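Yap Residence Hall
Laundry and Linen Service: Frequently Asked Questions

Who may use the laundry and linen service?
The service is open to all residents holding a current room agreement. Guests staying in the Nondberg wing may use the self-service machines but may not submit items for collection.

How do I register?
Registration forms are available at the front desk. Each resident receives a laundry number, which must be written on the label of every item submitted. Residents who have changed rooms keep the same number.

When are items collected?
Bags are collected from the landing on each floor at 8:30 a.m. Bags left out after collection will remain there until the next round. Staff do not enter rooms to collect laundry.

What is the weight limit?
Each bag may weigh up to 11 pounds. Bags over this limit are returned unwashed with a slip stating the weight. A second bag may be submitted at the additional rate posted at the front desk.

Are knitted items accepted?
Yes. Sweaters, cardigans and other knits are washed separately on a cool cycle and dried flat. Residents are asked to place them in the mesh bag supplied at registration – a knit found loose among other laundry will be set aside and returned unwashed.

May I wash a sweater myself in the self-service room?
Residents may do so at their own risk. Select the program marked Delicate on the Plondero machines and use a detergent suitable for the fiber. Knits should not be placed in the tumble dryers. Drying racks may be borrowed from Room 17 and must be returned by 9:00 p.m.

White knits with dark trim: do these require special handling?
Such items should be tested for color before the first wash. Dampen a hidden part of the dark band and press it with a plain white cloth. If color transfers, mark the item "Hand wash only" on the laundry slip. These items are washed alone and may take longer to return.

Is the hall responsible for shrinkage or damage?
The hall follows the care label sewn into the garment. Where the label is missing or cannot be read, the item is accepted only with a signed slip. Claims must be submitted in writing within 11 days of return.

How should knitwear be stored in the room?
Knitwear should be folded and kept in a drawer or on a shelf, as hangers can stretch the shoulders. Before folding, lay the sweater on the bed, smooth out the creases by hand and check the trim and any openwork for pulled threads.

White knit with black-striped trim 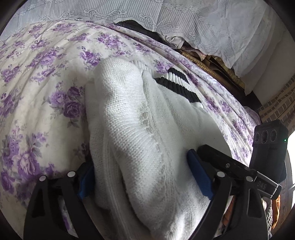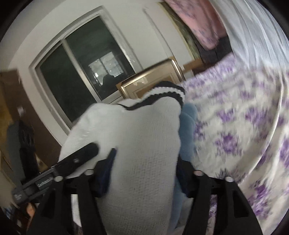
Fold both sleeves across the back, bring the sides in, and fold the hem up toward the neckline. Heavier pieces belong at the bottom of the stack. Cedar blocks are permitted; mothballs are not.

May I use my own bedspread?
Yes, provided that it fits the bed and does not reach the floor. Personal bedspreads are not included in the weekly linen exchange. They may be submitted for washing once per term, using the Pristus slip.

Whom should I contact about a missing item?
Please contact Princess Tagle, Linen Services, at extension 571. Unclaimed items are held until the end of December.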